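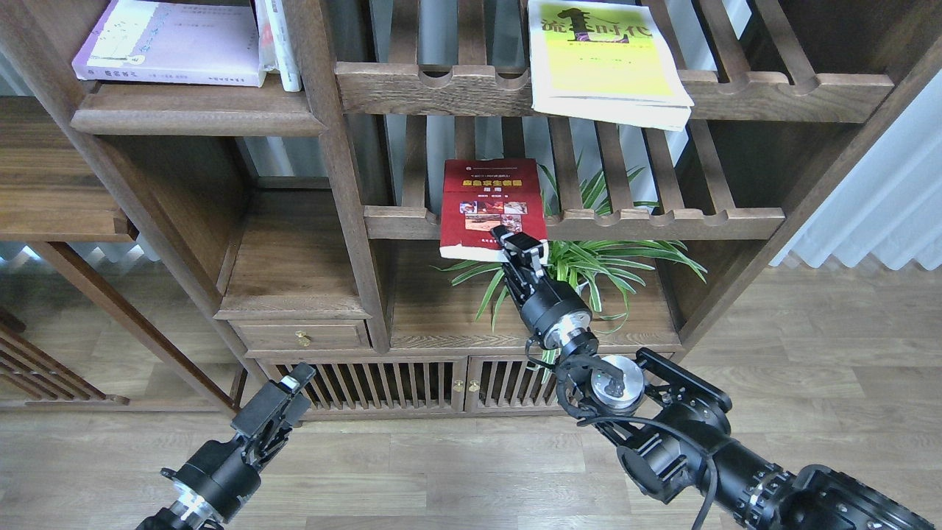
Jistach is a word list of insect and spider names, collected from printed field guides and children's nature books in several languages. Each row gives a common name, the language, the book it came from and the page. Titles are kept in their original script, so a lavender book with 蟲的百科 on its spine goes into the `source` column with those four characters and no translation.

## Contents

- `names.csv` – 3,501 rows, UTF-8, comma separated
- `sources.csv` – 31 books, one per row
- `disputed.csv` – names where two books disagree on the species

## Known problems

Of the rows in `names.csv`, 1,152 have no Latin name. Most are beetles and moths from older books that used only the local word. Please don't fill these in by guessing.

Plurals are mixed in with singulars in the Plisberg rows. Page numbers for one book are off by two – the cover pages were counted.

## Changes

October: merged the El Ouafi list and removed 30 duplicates.

## Contact

Corrections go to Rachid Zerouali. Include the book title and page number.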